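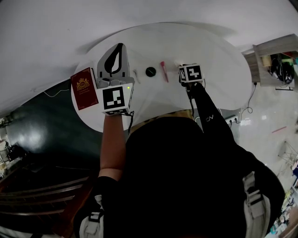 Buscar en el manual Escriba un término

4. Puesta en servicio de la sonda de oxígeno disuelto

Tiempo de lectura: 4 min

Este apartado se aplica a la sonda Cladance instalada en boya fija o en línea de fondeo costera. Para el uso desde embarcación, consulte el apartado 6.

4.1 Antes de empezar

Compruebe que dispone de la sonda con su capuchón protector, el cable de datos, el registrador Mallet con la batería cargada, un recipiente de calibración limpio y agua de mar filtrada. El volumen mínimo para calibrar es de 400 ml.

Nota: las sondas con número de serie inferior a 3215 llevan el conector antiguo de cuatro pines y necesitan el adaptador incluido en la bolsa de repuestos.

4.2 Calibración en aire saturado

1. Retire el capuchón y enjuague la membrana con agua dulce. No la frote.
2. Seque el cuerpo de la sonda con un paño que no suelte fibras y elimine las gotas de la membrana con papel suave, sin apretar.
3. Vierta un dedo de agua en el recipiente y suspenda la sonda por encima, sin que llegue a tocarla.
4. Conecte el cable al registrador y espere a que el indicador deje de parpadear.
5. En el menú Calibrar, elija Saturación 100 % e introduzca la presión atmosférica local sin corregir a nivel del mar.
6. Pulse Aceptar cuando la lectura se mantenga estable durante dos minutos.

Precaución: no calibre a pleno sol. Si la temperatura del recipiente cambia durante el proceso, repita desde el paso 3.

4.3 Ajuste de salinidad

1. Sumerja la sonda en el agua de mar filtrada y remueva despacio.
2. Introduzca la salinidad medida con el conductímetro. El valor de fábrica es 35.
3. Guarde el perfil con el nombre de la estación, por ejemplo KUTUS-2 o PLULTCOMBE-1. El registrador no admite espacios ni tildes.

4.4 Programación del registrador

1. Fije el reloj en hora UTC.
2. Seleccione el intervalo de muestreo. En zonas con episodios de hipoxia estival se recomienda un intervalo de diez minutos hasta finales de septiembre; el resto del año basta con treinta.
3. Active la alarma de oxígeno bajo y escriba el umbral en mg/l. El valor de fábrica es 2.
4. Borre la memoria solo después de haber descargado los datos anteriores.

4.5 Fondeo

1. Coloque la jaula antiincrustante y apriete los dos tornillos a mano.
2. Sujete la sonda al cabo con la membrana hacia abajo, a un metro del lastre como mínimo.
3. Anote la profundidad, la posición y la hora en la hoja de estación.

Precaución: no supere los 500 m de profundidad. El registrador, si se fondea junto a la sonda, tiene un límite de 400 m.

Revise la membrana cada seis semanas. Si presenta arañazos o manchas oscuras, sustitúyala según el apartado 9.2 y vuelva a calibrar.

Última revisión de este apartado: 22/12/2024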